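1/ Right, chair thread. I've spent far too much of December thinking about desk chairs and you're all coming with me.

2/ Background for new people: I look after the desks and seating for our lot at Flekeo. Black chairs, white desks, everyone borrows everyone else's, and by four in the afternoon the floor looks like a bumper car rink.

3/ My one rule is dull. When you get up, the chair goes back under the desk. All the way, so a person with a mug in each hand can get past without a bruised hip. 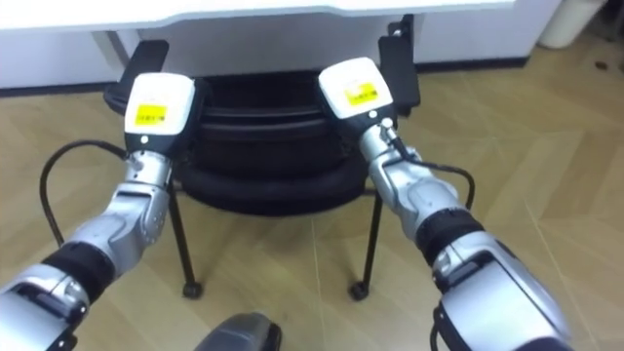 4/ Dagmar Mikuš disagrees with me on this, loudly. She likes hers left pulled out at an angle so she can drop straight into it. I've told her she can have that the day she stops tripping over mine.

5/ Arms are the usual problem. If the armrests are set higher than the desktop the chair just stops dead against the edge, and people give up and leave it there — then you get that row of little dents along the front. Drop them a notch before you push. It takes a second!

6/ Next thing, moving them. Please hold the top of the backrest and walk it along. Don't shove it with your knee, don't drag it by one armrest (I've tightened so many wobbly armrests this year), and look where the castors are before you put your foot down.
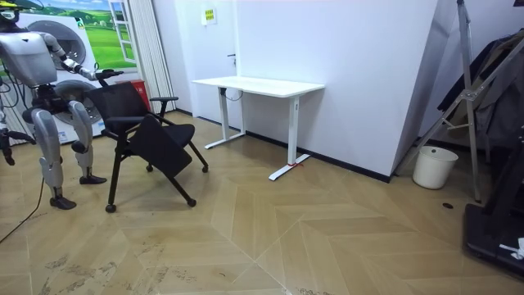
7/ Seats that tip forward: check the lever underneath before you decide it's broken. Uwe Fuchs was all set to order a new one from Vitetti for 459 euros and I found the lever halfway between two positions. He owes me a cake.

8/ While you're under there, pull the hair and fluff off the castors. Grim job, very satisfying, tweezers help. A chair that suddenly won't roll straight has usually just eaten a bit of string.

9/ And someone always asks about mats. I love a herringbone floor and I'd never hide it under plastic. Soft castors, a quick sweep for grit, done. The hard ones it came with can go in a drawer with all the spare Allen keys.
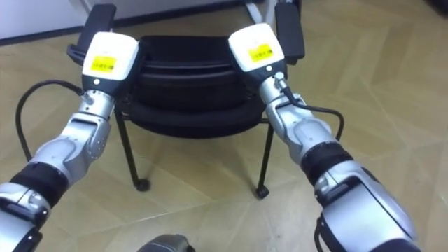
*2 min read*

10/ Last bit, padded backs. Crumbs and dust settle in the ridges, so run the soft brush sideways along them, then a barely damp cloth. I did one last night and felt very smug about it.

11/ If you've got a chair that creaks when you lean back, tell me what you did about it. Mine's started and I've already tried swearing.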